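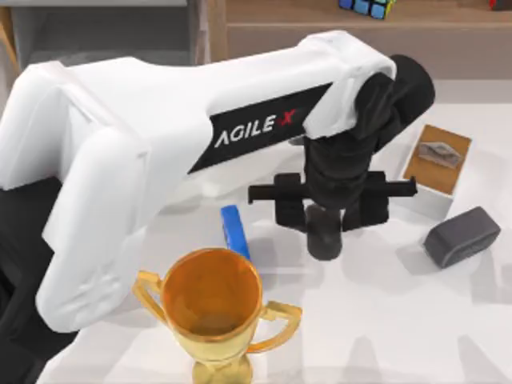
Keeping a Consulate-Proof House
By Léonie Barbier
Updated 26/03/2025
Filed under: Home Paperwork

When two governments fall out, the first casualty is usually somebody's kitchen table. Ministers recall ambassadors and look grave on the steps. Meanwhile you're at home hunting for your grandmother's marriage certificate, the visa office having decided overnight that it would like to see one.

I've lived in a two-passport household for most of my adult life, and we've been through a frozen treaty, a consulate that moved without leaving a forwarding address, and one extremely polite expulsion of diplomats that held up my husband's renewal for 11 months. What follows is what we do with the paper.

One drawer, and it doesn't move

Pick a drawer. It should be dull, dry and away from the stove. Ours is in the hall, under the phone books we also can't bring ourselves to throw out. Passports, birth and marriage certificates, citizenship papers and sworn translations live there and nowhere else. If a passport comes out for a trip, a slip of paper goes in its place with the date and the name of whoever took it. My family thinks this is ridiculous. My family has also never lost a passport.

Don't laminate anything. I know it looks tidy. Plenty of clerks want to feel the stamp, and a certificate sealed in plastic can't be stamped again. I once watched a man at the Felberg window try to peel his own birth certificate. It took a long time and he did not win.

Skip staples too. Every office removes them and every office puts in its own, until the corner looks like something has been feeding on it. A plain folded sheet around each set works well, with the contents written on the outside in pencil.

The expiration list

Tape a list inside a cabinet door: each document, when it runs out, and when you intend to start worrying. For passports I start worrying a full year ahead. The official advice is generally more relaxed, but the official advice was written on a day when the two countries were speaking.

I used to keep this on my phone. Then I changed phones.

Photos that don't get sent back

You can take passable passport photos at home with a white sheet and a north window. Iron the sheet. Stand well in front of it or you'll throw a shadow, and shadows are apparently a security matter. No white shirts, as your head will float. Before you print, look up the size the particular country wants, even if you think you remember it. They change it whenever there's a new foreign minister, or so it feels.

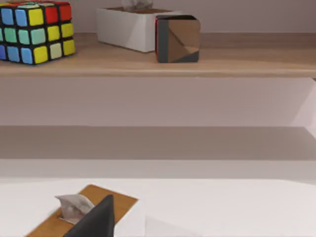
Print more than you need and keep the spares flat in an envelope with the date they were taken. They go stale faster than crackers.

Copies, and where to put them

Scan everything in color, both sides, including the blank backs. Pornthip Kaewsai, who handled our family's translations for years, taught me that one. A missing back page is the oldest reason in the world to be sent home. Save the scans under names a tired person could understand. "Marriage certificate, back" is fine. "Scan0047final2" isn't.

Keep one paper set at somebody else's house. Choose a relative who doesn't tidy.

Getting ink and coffee off

Mostly, don't. A coffee ring on a certificate is a flaw, but a scrubbed coffee ring looks like a forgery. Blot it with a clean white cloth, press it under a heavy book between two sheets of plain paper, and leave it alone overnight. If the ink has run, order a replacement and do it now, while the embassy still has a front door.

Musty papers can sit in a lidded box next to an open dish of baking soda for a few days. Next to it, please. I had a reader write in after sprinkling.

The queue bag

Hang a tote on the back of the door with a black pen, a blue pen, a glue stick, small scissors, exact change, and a snack that doesn't rustle. Payment is its own adventure. Some windows take cards, some want cash, and one in Lotura wanted a money order from a bank across the river that closed for lunch. Bring the confirmation email on paper as well, and be nice to the guard. He didn't break off the trade talks.

When the news turns bad

If there's a summit coming and the tone has gone frosty, send off your renewals before it. Appointments tend to vanish in the week after. Ours did one October, between the breakfast news and the second cup of coffee. Then go and do something useful, like descaling the kettle.

Comments (2)

Muchen Feng: Pencil on the outside sheet is good, but it smudges if the drawer is packed tight. I use a luggage tag on a string.

Anong Noiphan: We kept our spare set at my brother's and he tidied. Please make that part bigger.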